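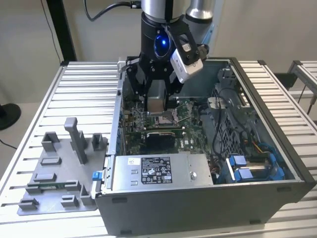
Can they do the chores yet? A gallery from the Trokow bench

December 24, 2019

I've been promising this page since March, when I came back from my first visit to the repair and refurb shop at Trokow with a notebook full of scribbles and a very strong opinion about robots (namely that they were rubbish). I've been back several times since and the opinion has softened a bit. Not all the way! But enough that I wanted to put something up for those of you who keep writing in to ask whether a machine is going to be doing your washing-up by next Christmas.

Short answer: no. Longer answer: it depends what you call a chore, and I think the dull jobs in the back of a shop will go long before the dull jobs in your kitchen. Old office computers are a good test of that. They come in by the pallet, they all need opening up, and half of them want the same two or three things done inside. The shop got through 1,829 of them last year, nearly all by hand.

The big picture at the top

A cooler block held just over the processor socket, inside a Dell desktop laid on its side. I like this one because it's a job I've done myself, badly, on my own kitchen table with a torch in my teeth. You've got to bring the thing down flat and square, and there are little parts all over the board waiting to be knocked. I always end up with my wrist at a daft angle, trying to see past my own hand.

The bit I'd look at is how little room there is. Graphics card on one side of the socket, drive cage standing up on the other side of the case, cables running across it. A tidy case is a kindness to whoever opens it next, arm or human, and most of the ones I've owned were never tidy.

Look to the left of the case as well, at the grey plate with all the blocks and slots on it. There's a thin green strip of circuit board sitting in one of the slots. I got properly keen on plates like that after my second visit. Give every loose part a home and the fetching gets so much easier, and I've since made a very poor version for my own screws out of an egg box (works a treat).

And the blue bits! The latches by the expansion slots, the drive caddies, the tab on the power supply. Whoever picked a bright colour for the parts you're meant to grab has my thanks. I'd love it if kettles and hoovers were built the same way.

What I've seen go well

Picking up a part from a known place and putting it in another known place. That's the bread and butter, and I've watched it done over and over without getting bored, which my family find worrying. Long flat parts with a good edge to hold seem to be the friendliest. I sat through 40 goes at one memory stick job in Plorley last spring and came away thinking I'd have lost patience well before the machine did.

What still goes wrong

Cables, cables, cables. They flop, they spring back, they're never where they were on the last one. A person tucks a cable out of the way with a spare finger and doesn't even notice doing it. Tiny screws are a misery too, though I'd say the same for me.

Then there's the pushing. Some plugs want a good shove and some want a gentle wiggle, and knowing which is which takes a feel I can't explain and wouldn't know how to teach. I asked at Toprak, where they mend washing machines, how long it takes a new starter to get it. 13 weeks, I was told, and they still break the odd clip.

So what about the house?

My cousin's flat in Kalton has a dishwasher, a robot hoover and a bread maker, and every one of them needs a person fussing round it. The hoover gets stuck on the rug. Somebody has to load the dishwasher. If I had to bet, I'd put my money on a machine that swaps computer parts all day before one that can find the lid that goes with the tub.

I'll add more to this page after my next visit. If you've got a chore you'd like me to ask about, drop me a line through the contact form, and please do say whether you'd mind it being done slowly, as I think that matters more than people let on. I wouldn't mind a bit with the ironing.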